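Section 6. Simulator and Camera Check for the Pidau Rover

Do this section before you bolt the mast down for good. If you built the rover from the Stonisov kit list, the part names will match. If you swapped parts, keep your own list next to you, as the menus won't know the difference.

The simulator is free and it catches some mistakes. It does not tell you that your rover works. I have had a build pass every check on the screen and then drive straight into a table leg in the shop. Treat a pass as permission to go on to Section 7 and nothing more.

What you need

The Pidau board, flashed as in Section 4
A laptop with 40 GB free
The Jirex room pack, unzipped
A USB cable that carries data (many of the ones in the shop drawer only charge)
The motor battery, disconnected and off the bench

CAUTION: Leave the motor battery out for all of Section 6. The software has a "motors off" box. Do not rely on it. The box clears itself whenever the board restarts, and the board restarts when you change rooms.

6.1 Install the room pack

1. Copy the whole Jirex folder into the simulator's "rooms" folder. Don't rename it.
2. Start the simulator and wait for the file count in the lower bar. A complete pack shows 2,535 files.
3. If the count is short, delete the folder and unzip again. The "repair" button has never repaired anything for me.
4. Close the simulator and open it again. The rooms won't show up in the menu until you do.

Note: The McGrath pack also loads, but its doorways are wider than any in my house. Rovers look very clever in it. Skip it.

6.2 Connect the board

1. Plug the board into the laptop. The green light should come on and stay on.
2. Choose "Board in loop" from the Connect menu.
3. Set the message rate to 200. The manual for the board claims it will go higher. Mine dropped messages and reported nothing wrong, so leave it at 200 until you have a reason to change it.
4. Press Ping. You want a reply every time. If replies come and go, change the cable before you touch any settings.

6.3 Enter the mast settings

1. Measure your own mast from the floor to the middle of the lens, with the wheels on. The drawing assumes tires that have been out of stock for as long as I've been building these.
2. Type the height into the Mast page.
3. Enter pitch and roll as zero for now.
4. Save, then open the page again and read the numbers back. The Save button stays gray for a moment and it is easy to leave too early.

CAUTION: Pitch and roll are swapped in older copies of the software. If you enter a small pitch and the view leans over sideways, you have one of those copies. Update it. Don't "fix" it by turning the camera in its bracket, or everything in Section 7 will be wrong too.

6.4 Check the view

1. Load a furnished room from the Jirex pack.
2. Set the video quality to Low, the same as the rover will send over the shop Wi-Fi.
3. Open the Camera page and press Hold.
4. Save the held view to your build folder.
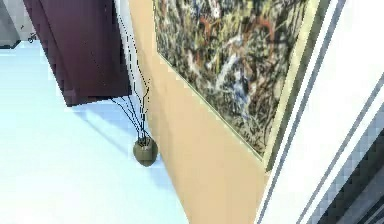

The camera check is the part people rush, and the part where the simulator flatters you most. A high-quality view will convince you that your rover can see anything. At low quality you get a fairer idea. Look for thin things first, such as the black branches in the green vase by the wall, where some of the stems come out as broken lines. An obstacle finder working from edges may lose stems like those altogether. Then compare a big, plain shape: the maroon block is hard to miss, even with stair-stepped edges. Check the slope of the room as well. With the floor line and the door trim running on a steep diagonal like this, go back to 6.3 and read your roll value again before going any further.

5. Turn on the obstacle overlay and note what it marks and what it leaves alone. Write both down.
6. Raise the quality one step and repeat. If the overlay only behaves at the top setting, lower your expectations for the real rover.
7. Press Hold again to let the view go.

Note: The overlay's confidence score is a number I would ignore. I have seen it sit at nearly 200 on a scale that is supposed to stop at 100.

6.5 Before you move on

Unplug the board, wait for the green light to go out, and tighten the mast bolts by hand only. Final tightening comes after the floor test in Section 7 — you will almost certainly be moving the camera again.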